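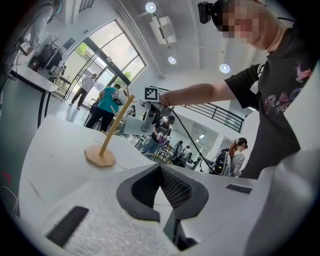 Flillo hand-held grippers in use at the mug tree table, seen from the second gripper.

Flillo hand-held grippers: bench setup and care

Maintained by the Serkberg bench group. Last revised in March.

Contents
What this covers
Parts
Setting up the table
Starting a gripper
Marker check
Finger pads
Cables
Recordings
Faults and fixes
Known gaps
Changes

What this covers

These notes go with the Candside recordings and describe how the Flillo grippers are set up, cleaned and repaired. They apply to the hand-held units only. The arm that replays the motions has its own README in the Nigam repository, and its mounting plate is not the same as ours, so don't swap brackets between them.

Parts

Gripper body, white shell, with slotted vents on the face
Finger pads, dark grey
Marker plate, white backing with a square black-and-white marker
Data cable, black
Head strap and camera
Hex keys, 2 mm for the pad screws
Soft brush, lint-free cloths, isopropyl alcohol

Spare pads are in the top drawer, sorted by batch. Old pads go in the bag marked for return. Please don't put them back in the drawer, even if they look fine.

Setting up the table

We use a white table for all mug tree tasks. Wipe it down before the first run of the day. Pencil marks from earlier layouts don't always come off, and a few scuffs are all right. Don't paint over them or cover them with tape. Tape lifts at the corners and catches the pads.

Stand the wooden mug tree where both operators can reach every peg without leaning over each other. Turn it a little between runs so that the pegs aren't always facing the same way. If a peg feels loose in the post, take the tree out of use and glue it overnight.

Set the lights before you start and leave them alone. By the big windows the daylight changes through the afternoon, and runs after 4 pm have tended to need their exposure set again. Note it in the log when you do this.

Starting a gripper

Check that the vents are clear. Dust builds up in the slots first.
Plug in the data cable at the gripper end, then at the recorder.
Hold the fingers fully open and switch on.
Wait for the steady light. A slow blink means it is still looking for the recorder.
Open and close the fingers 12 times at an even speed.
Read the width value with the fingers closed. It should be zero. If it isn't, run the zero routine and repeat the step above.

Both grippers at a table need to be started before either one records. If one drops out and is restarted alone, the clocks drift apart and the run has to be thrown away.

Marker check

The marker plate should sit flat with no gap under the backing. Press each corner with a fingertip. If it rocks, take it off, clean both faces and fit it again.

Glare is the usual cause of lost tracking. A matte print fixes most of it – glossy stickers look better on the bench and work worse everywhere else. Reprint at full scale. A marker scaled by the printer driver will still be detected, but the distance comes out wrong.

Finger pads

Brush the pads between operators. Once a day, wipe the inner surface with a cloth dampened with alcohol and let it dry with the fingers open. Don't soak it. The textured surface softens if it stays wet, and a softened pad tears on handles.

Change the pads after 700 grasps, or sooner if the texture is worn smooth at the tip. Change both sides together. Tighten the screws until they stop and no further. The shell threads strip easily and a stripped shell has to go back to Serkberg.

Cables

Leave slack between the operator's hand and the recorder. The cable should hang in a loose curve and never pull on the gripper at full reach. Anything that runs off the side of the table should be kept clear of people's feet.

Recordings

Each run is one folder, named by table, task and run number. Inside are the video from each gripper, the head camera video, the width log and a short text file for notes. Other people in the room may show up in the background. Faces are blurred before release, and a run with a missed face is held back until it is fixed.

Faults and fixes

Width value jumps while the fingers are still: reseat the cable at the gripper end. If it keeps up, swap the cable.
Fingers close unevenly: look for grit in the hinge, then check that the pads are from the same batch.
Image soft on one side: clean the lens cover. If that doesn't help, the cover is scratched and needs replacing.
Gripper warm to hold: switch it off for 8 minutes and clear the vents.
Recorder doesn't find the gripper: check the port colour against the label. The labels on the older recorders are in the reverse order.

Known gaps

Grip force is not recorded, only finger width. Left-handed operators are under-represented. Wear on the pads is logged by hand, and some early Candside runs have no entry.

Changes

Added the note about printer scaling.
Moved the arm bracket section to Nigam.
Pad change now covers both sides at once.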